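빗 하나 집는 데 계획기를 세 번 갈아엎은 이야기, 시소시츠 0.9 업데이트 소식

지난주 수요일에 파지 계획 도구 시소시츠(Sisositz)의 새 버전이 올라왔어요. 저는 캐스테드(Kasstead) 작업실에서 이 도구를 거의 매일 만지는 사람이라, 공지 뜨자마자 커피도 안 내리고 바로 설치했습니다(결국 점심까지 굶었어요).

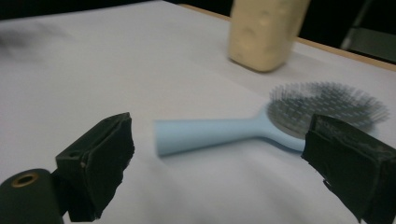 아프신 로스타미는 이번 버전에서 제일 중요한 건 속도가 아니라 실패했을 때 이유를 남기는 기능이라고, 로그만 제대로 남아도 현장에서 버리는 시간이 절반은 줄 거라고 했습니다. 저도 처음엔 에이, 그래도 속도지! 했는데 며칠 써 보고 생각이 바뀌었어요.

예전 버전은 파지 후보를 못 찾으면 그냥 "no plan" 한 줄 뱉고 끝이었거든요. 카메라 보정이 틀어진 건지, 손가락 벌림 폭이 모자란 건지, 충돌 검사에서 다 걸러진 건지 알 길이 없어서 매개변수를 하나씩 바꿔 가며 찍어 맞히는 수밖에 없었어요. 새 버전은 후보마다 어느 단계에서 탈락했는지 표로 보여 줍니다. 저희 설정에서는 후보를 200개 뽑게 해 뒀는데, 손잡이 쪽 후보가 전부 충돌 검사에서 죽어 있더라고요. 원인은 제가 상판 높이를 밀리미터가 아니라 센티미터로 적어 둔 것... 이건 도구 잘못이 아니라 제 잘못이죠. 그래도 표가 없었으면 하루는 더 헤맸을 거예요.

머리빗 얘기를 좀 하자면, 이게 생각보다 까다로운 물건이에요. 손잡이는 매끈하고 둥근데 머리 쪽은 핀이 빽빽하니까 깊이 값이 들쭉날쭉해집니다. 인식 모듈이 핀 부분을 딱딱한 덩어리로 볼 때도 있고 구멍 숭숭 난 점들로 볼 때도 있어요. 그래서 세 번 갈아엎은 겁니다. 첫 번째는 전체 모양의 무게중심만 보고 잡는 방식이었고, 두 번째는 핀 영역을 아예 지우고 손잡이만 남기는 방식, 세 번째가 지금 쓰는 방식인데 영역마다 신뢰도를 따로 매겨서 계획기에 넘깁니다. 이번 업데이트에 바로 이 신뢰도 입력이 정식으로 들어갔어요. 그동안 저희가 따로 덧대서 쓰던 패치를 드디어 지울 수 있게 됐습니다, 만세!

제어 쪽도 조금 바뀌었어요. 다시 계획하는 주기의 기본값이 100밀리초에서 55밀리초로 내려갔습니다. 숫자만 보면 좋아 보이는데, 오래된 노트북에서 돌리시는 분들은 설정 파일에서 원래 값으로 돌려놓고 시작하시는 걸 권해요. 저는 사무실 노트북에서 그냥 돌렸다가 팬 소리 때문에 옆자리에서 한 소리 들었습니다. 그리고 움직이는 도중에 영상이 번지면 그 프레임을 건너뛰는 옵션이 새로 생겼는데, 손목을 빠르게 돌리는 작업이면 켜 두세요. 기본은 꺼짐이에요. 왜 꺼 뒀는지는 저도 잘 모르겠네요.

아쉬운 점도 있어요. 설정 파일 형식이 또 바뀌었습니다. 변환 스크립트가 같이 오긴 하는데 주석을 몽땅 날려 버려요. 저처럼 주석에 일기 쓰는 사람은 꼭 백업부터 하세요. 시각화 창도 표를 열어 둔 채로 물체 모델을 바꾸면 가끔 멈춥니다. 이슈 게시판에 이미 올라가 있고, 호세인자데(Hosseinzadeh) 쪽 개발진이 다음 수정판에서 고치겠다고 답을 달아 뒀더라고요.

스컬콤브... 아니 스커른콤브(Skirncombe)에서 열리는 사용자 모임 소식도 있습니다(이름을 아직도 한 번에 못 읽어요). 9월 모임 주제가 마침 파지 실패 로그 읽기라서 저도 짧게 발표를 해 보려고 해요. 단위 잘못 적은 이야기를 남들 앞에서 하려니 벌써 얼굴이 화끈거리지만, 같은 실수 하신 분이 분명 한 분은 더 계실 거라고 믿습니다.

발표 신청은 13일까지 받고, 듣기만 하실 분은 신청 없이 그냥 오시면 됩니다. 0.8에서 올리시는 분들은 변환 스크립트 돌리기 전에 보정 파일도 같이 복사해 두세요. 저는 그걸 빼먹어서 오늘 오후에 보정을 처음부터 다시 해야 합니다.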